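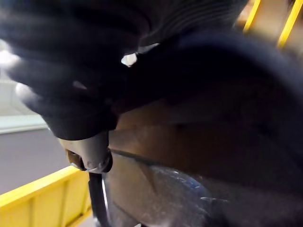
Working over the yellow bin, with the black cable hanging below the bracket.

Search products, parts, articles... Go

Destier Hokov Picking Hand - for small shops and back rooms

Hi, I'm Genji Matsuda, and I write most of the pages on this site. I also spent nine years packing orders before I ever sold a piece of equipment, so I'm going to talk about the Hokov the way I'd talk about it to somebody at the next bench. If you want the spec sheet, ask and I'll send it over.

The Hokov is an arm with a fingered hand on it and a small camera down by the wrist. You set it up next to your bins, you show it what you want moved, and it moves it. It isn't quick. I can beat it easily for the first hour of a shift, and probably for the second. By the afternoon I'm getting coffee and rubbing my neck and it's still going at the same pace it started at, so by closing time we come out pretty close.

The Fogh sleeve comes with every arm now. It's a black fabric cover, and it was the most requested thing we ever added (people kept asking me about dust, and about cardboard fluff getting into everything). It comes off for washing. Give it a good shake first, and please don't put it in a hot dryer - I did that with my own and had to order another one. Spare sleeves are $97 each, and you'll want one spare so you're not stuck waiting on laundry.

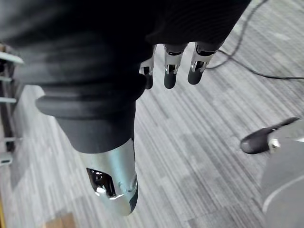

Black sleeve, ribbed cuff and fingertips over the striped carpet.

Floors come up a lot. You don't need a factory floor for this! Carpet is fine, wood is fine, concrete is fine. What matters is that the stand doesn't rock, so push on it with both hands before you power anything up, and tighten the feet if it gives at all. Keep your cables where you won't catch a toe on them. I know everybody says that. I've also met a lot of toes.

Now the part I get the most mail about, which is what happens to the people. I can only tell you what I've seen in shops I've visited myself. Grimow is a parts and craft supply place with 16 people on the packing side, and they took their first arm in August. They didn't let anyone go. The lifting and the reaching into bins went to the arm, and the checking stayed with the packers, and there turned out to be a lot more checking than the owner thought. Two of the packers are the ones who teach it new items now, and they got a raise for that, after asking twice. One fellow liked the old way better and told me so at length. He missed having his hands busy, and he didn't love standing near a machine all day. I thought that was fair. They moved him over to returns, where every box is a surprise, and last I heard he was okay with it.

So talk to your people before you order. I mean it. Let them pick the first job it does. They'll pick the one they hate, and that's usually a good choice anyway.

What can it handle? Boxed goods are easy. Soft stuff is okay once you've shown it a few times. Clear plastic is still the hard one, with all those shiny creases, and I'd rather tell you that now than have you find out after the check clears. Give it good even light from above and go slow on the first day. If you pack mostly in clear bags, call me and we'll try your items here before you spend anything.

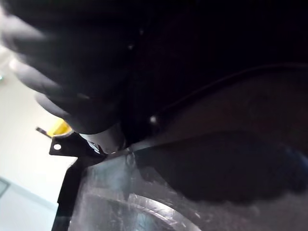

Crinkled clear plastic under the gripper, something dark blue showing through it.

Teaching a new item takes me 15 minutes when I'm not being interrupted. You guide the hand through the job, it watches, you let it try, you fix what it got wrong. There's no code to write. Expect the first few tries to be ugly, and keep the breakable things on another shelf until you trust it.

In the box: the arm, the hand, one Fogh sleeve, the wrist camera, the stand, a stop button on a long cord and a printed guide. Put the stop button where a person can reach it without leaning over the work area.

Trial: 100 days. If it doesn't suit your place, send it back and we pay the freight. Keep the carton - it's a big ugly carton and you'll want to throw it out, but hang on to it until you've decided.

Prices on this page were checked October 4, 2018. Shops ordering more than one arm should write to me first, because I can usually do better on the second.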